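Home Kitchen Safety Checklist for Jam, Yogurt and Jarred Treats (with my comments)

I go through this list every November, before the gift jars start, and again whenever I come back to canning after a long break. It began as a half page taped inside my cupboard door at the Boscombe house and it has grown a good deal since then, mostly because readers kept writing in with sensible questions and I kept adding the answers in the margins. Please print it, scribble on it and cross off whatever doesn't apply to your kitchen. I mark each line OK, FIX or N/A, and I try very hard not to start cooking while there's still a FIX on the page.

Part 1. Before anything comes out of the fridge

Counters washed with hot soapy water, rinsed and dried.
Comment: I used to go straight to the spray bottle, and then I learned that sanitizer does a poor job on a sticky counter. Wash first, spray second, and let it sit for as long as the label tells you.

Hands washed for a full 20 seconds, rings off.
Comment: Yes, even for a batch of overnight oats.

Clean dish towels, one for hands and one for jars.
Comment: I keep mine in different colors so I can't mix them up when I'm in a hurry (I'm always in a hurry by the second batch). Anything that touches raw egg or meat juice goes right into the wash.

Apron clean, sleeves pushed up or fitted, hair tied back.
Comment: Loose sleeves and a gas burner are a bad match. I have one lovely floaty blouse with a brown cuff to show for it.
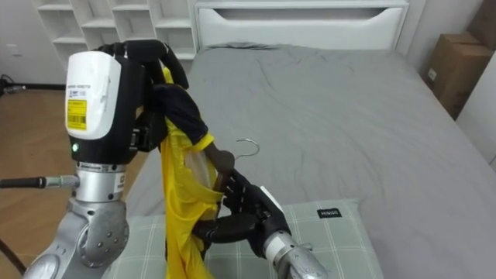

Sponge replaced or run through the dishwasher.
Comment: If you have to think about how old it is, get a new one. I've gone over to small cloths I can boil, and I'm very happy with them.

Pets out of the room, door shut.
Comment: My sister's cats are saints and they still don't get to help with the jam.

Part 2. Jars, lids and tools

Every rim checked for chips with a fingertip and then under a good light.
Comment: Go slowly, please, a chipped rim is sharp. A chipped jar can hold buttons or pencils for the rest of its life, but it can't be trusted to seal.

New flat lids for anything that will be processed. Bands may be reused if they aren't rusty or bent.
Comment: Most years this is my one FIX, as I never seem to buy enough. I now keep a spare box on the top shelf behind the Zuvel strainer, where I can't get at it for everyday leftovers.

Jars washed, rinsed and kept hot until filling.
Comment: Cold glass and boiling jam don't get along. If your tested recipe processes for less than 10 minutes, the jars need to be sterilized as well.

Thermometer tested in boiling water.
Comment: At sea level it should read 212 degrees. A reader who cooks at her cabin outside Bistarmont, at 1,887 feet, wrote to ask why hers always came up a few degrees short. Her thermometer was fine! Water boils at a lower temperature as you go up, and that matters for the next part too.

Blender gasket taken out, washed and looked over for black spots.
Comment: I found some on mine two years ago and I still shudder. Now I take it apart after every single smoothie.

Part 3. At the stove

Recipe comes from a tested source and the altitude adjustment is written at the top of the page.
Comment: Above 1,000 feet you add 5 minutes to the boiling water time for most jams, and above 3,000 feet you add more, so look at the chart that goes with your own recipe. I write the final number in big print and circle it.

Bottled lemon juice measured, never skipped.
Comment: Fresh lemons taste wonderful but they vary in acidity. Save them for the parfait.

Pot handles turned in, oven mitts dry.
Comment: A damp mitt lets the heat straight through. I keep a second pair in the drawer.

Chia jam and other low-sugar spreads marked FRIDGE ONLY.
Comment: I get asked about this more than anything else on the site, so I'll say it again with love. Chia jam has no tested shelf-stable recipe that I know of. Keep it in the fridge and eat it within a week, or freeze it in small tubs and bring out one at a time. It freezes beautifully, especially the strawberry.

Yogurt milk heated to 180 degrees, then cooled to between 107 and 112 before the starter goes in.
Comment: I like the low end of that range. It takes a little longer to set, and it comes out so smooth and mild that I can eat it with no honey at all.

Yogurt kept warm and left alone.
Comment: I wrap my jars in an old blanket inside a cooler and leave them until morning. Please don't lift the lid to peek, however much you want to. I learned this method from the Midtbø dairy booklet that came with my first starter, and I've never found a reason to change it.

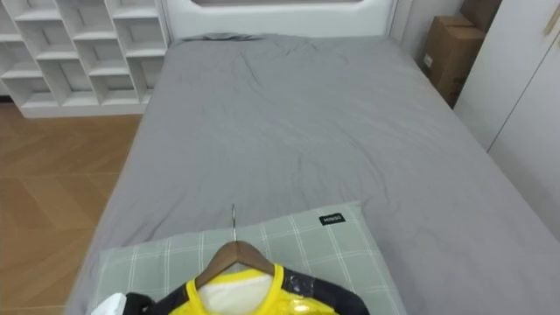 Part 4. Cooling and storing

Jars set on a towel with space between them and left for 12 to 24 hours.
Comment: The little pops are my favorite sound in the whole kitchen. Don't press the centers while the jars are still warm.

Seals checked, bands removed, jars wiped.
Comment: Any jar that didn't seal goes in the fridge and gets eaten first, usually on toast and usually by me.

Labels on, with contents and the month.
Comment: I once served plum butter on tacos. Label everything.

Fridge thermometer reads 40 degrees or below.
Comment: Mine sits on the middle shelf near the back, and I check it in the morning before anyone has opened the door.

Nuts, seeds and nut butters sniffed and tasted.
Comment: Rancid hazelnuts will ruin an entire jar of chocolate spread, and you'll smell it as soon as you open the bag. I store mine in the freezer.

Allergens written on every gift jar.
Comment: Nuts, sesame, milk and coconut at the very least. I put the full ingredient list on the back, too, in my neatest handwriting.

Still marked FIX on my own sheet this time: new flat lids, and a better lamp over the sink.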